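Lobby card

A lobby card is a small printed poster made for showing inside a cinema, in the foyer or along the hallway to the seats, as opposed to the big one-sheets that went out the front. I've been collecting them for years and wrote most of this entry, so forgive me if I wander off a bit (my favourite subject!).

Size and sets

The standard American card is 11 by 14 inches, printed on fairly stiff stock. They usually came in sets of eight: one title card, which works like a mini poster with the artwork and the main credits, and seven scene cards with a still from the film and a border around it. Title cards nearly always cost more. Scene cards depend on who's on them, and a card with the star in close-up will beat a card of two extras near a horse every time. Collectors call those last ones dead cards, and I own 215 of them because I can't help myself.

Colour

Plenty of the older cards were made from black and white stills with the colour added afterwards, which is why you get actors with peach faces and lips a bit too red. I love them for it. A dress might be blue on the card and some other colour altogether on the poster, so please don't use a card to settle an argument about a costume.
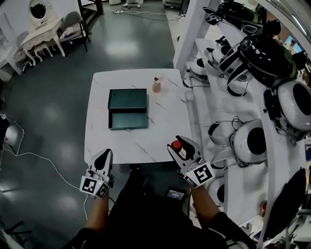
Condition

Pinholes in the corners are the most common fault, and on a card that was really used in a theatre I don't mind them one bit. Tape stains are worse. Trimmed borders are worse again, and they knock the price down hard, so measure before you buy! Writing on the back (a date, a theatre name, a sum somebody did in pencil) is usually forgiven.

Signed cards

Autographed cards are a hobby inside the hobby. Look at where the ink sits: a real signature goes over the printed surface, while a facsimile was printed along with everything else and looks flat under a magnifying glass. A certificate is only as good as whoever wrote it. The dearest signed card I've bid on went for 1,321 dollars at a Suwannarat sale in October, and I dropped out well before then.

Storage

Keep them flat, out of the sun, in polyester sleeves with acid-free backing boards. Mine live in Fokuter boxes, which are plain grey and stack nicely, three high at most or the bottom lid bows. Never laminate a card. I've seen it done to a lovely title card and I still think about it.

See also: one-sheet, window card, press book, daybill (the tall skinny Australian poster, which deserves a page of its own)

Last edited Mar 22, 2025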